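Against the Long View

Every few years I go back to a paperback of political theory I bought in grad school and find out what I underlined. This time it was a chapter on the future, and I had underlined nearly all of it, which is the same as underlining nothing. In the margin of one page I had written "YES" in green ink. I have read that page four times this week and can't work out what I was agreeing with.
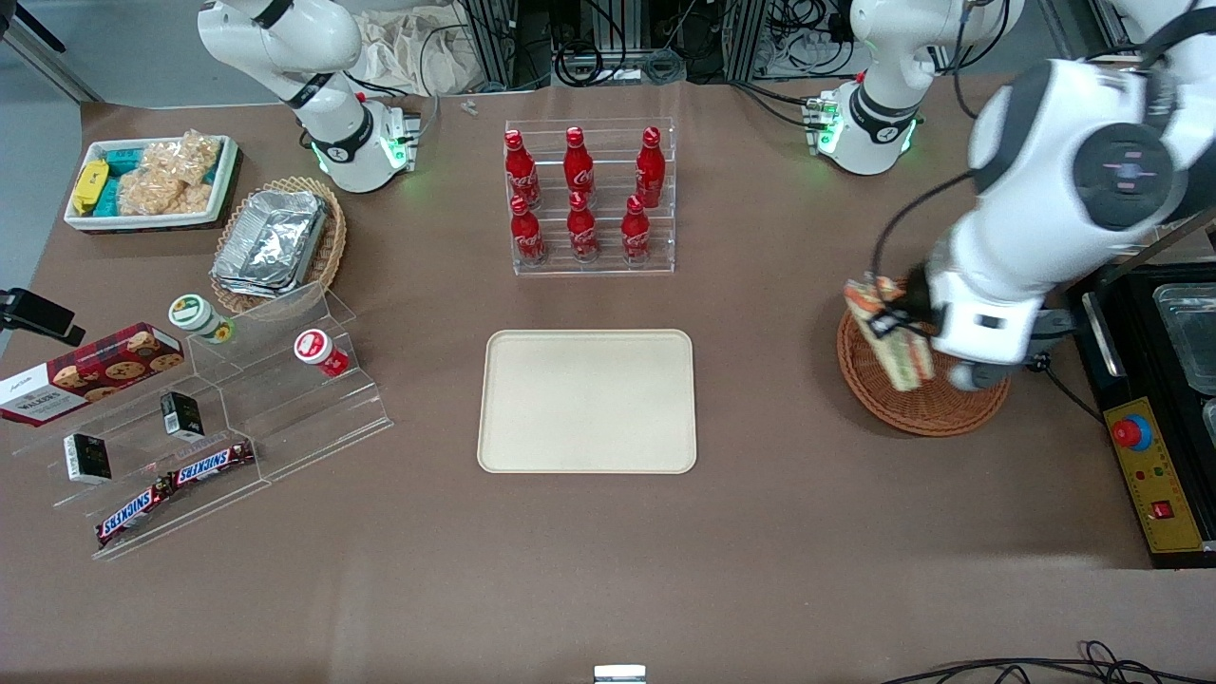 Muchen Peng
Posted 19/10/2026 in Reading, Complaints

The chapter says we have lost the ability to think in long stretches of time. I believed this for years and repeated it at parties. Then in August I joined a reading group in Castwood that meets above the old Figueroa shoe store, and we spent a whole evening on long-termism, the view that people living in the year 3000 have a claim on us. By the end I was on the side of the present, which surprised me, as I had come in on the other one.

My trouble is with who gets to speak for the unborn. They make wonderful clients. They never call, they never disagree, and they always seem to want whatever their lawyer wanted already. In the essay we read, the people of 2610 turned out to be keen on low corporate taxes. A man across from me said they might just as well want a decent bus to Hestthorpe, and I have not heard a better reply since.

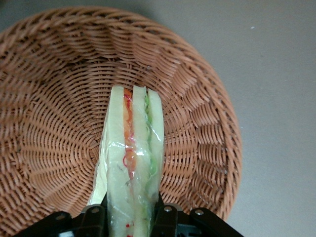
None of this lets me off the hook. I do think the dead and the not-yet-born belong in politics somehow, and a politics with only the living in it gets stupid fast – see any city budget. But the thinkers I trust on this start small. They ask what you owe the next tenant, or the kid who will drink from the same river. You can argue with that. I don't know how to argue with a number like 4000 years, except to nod gravely and look out the window.

I tried to say so to the group and was told I was being parochial. Fine. I looked the word up when I got home and it has to do with parishes, and a parish is at least a place where somebody might notice you've fallen off a ladder.

Next month we are reading a 60-page essay on boredom and the state. I've started it twice.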